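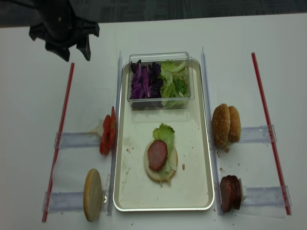
How do you tell a second state of the Jorier map of Wurkstead from a first?
Look at the scale bar. The first state has a bar of 14 divisions with no numerals. On the second the numerals were added and the bar was extended to the left.

1/ The date won't help. Both states read 1597 in the cartouche, and the plate was never redated. Dealers' slips giving a later date are going by the paper.

2/ Check the lower left corner next. A crack in the copper prints as a hairline running up from the neatline. It is faint in early second-state pulls and heavy in late ones – I have not found it on any first state.

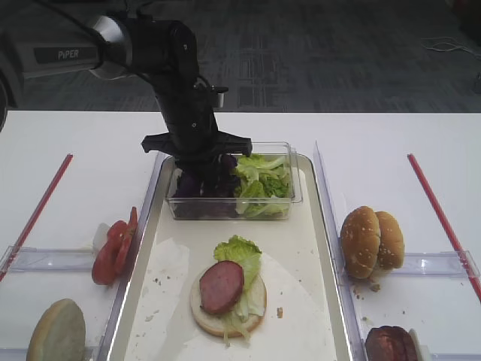
3/ Plate mark. Measure at the bottom edge, inside the bevel. Paper shrinks unevenly as it dries, so a difference of up to 5 mm between two copies of this size says nothing about the plate.

4/ Watermark. Most first states I have handled are on Tarkumetti paper, a crowned pot with a single initial. Use raking light if the sheet is laid down on linen.

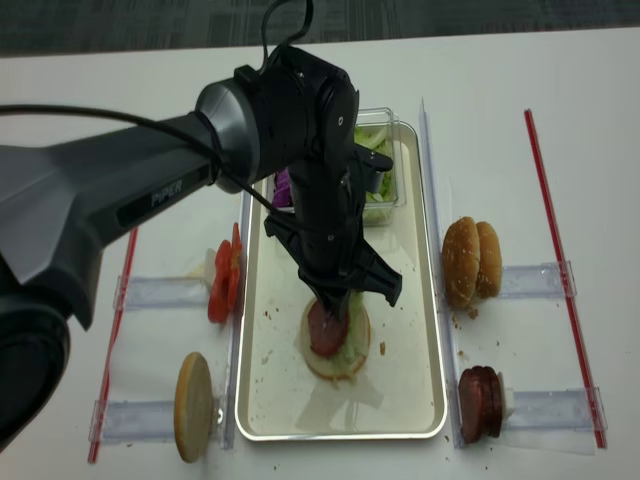 5/ Color. Outline wash in green and yellow is normal for both states. If the green has not browned the back of the sheet at all, suspect later color. Full wash in the sea area is late on every copy I've checked.

6/ Centerfold. Atlas copies have a guard or the glue stain from one. Loose-issue copies were folded twice more, and the second fold usually splits just below the town of Katene.
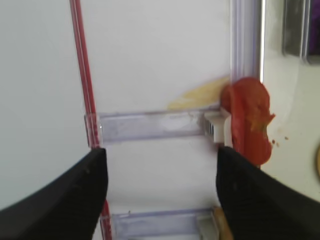 Transparent rack between two black fingers.

7/ The old checklist has the states under no. 3333 but swaps them. If a catalog cites that number with "first state" and describes numerals on the scale, it is the second.

8/ Text on the back: blank in the first state, Latin in the second. I know of one second state with a blank back, trimmed to the neatline all round.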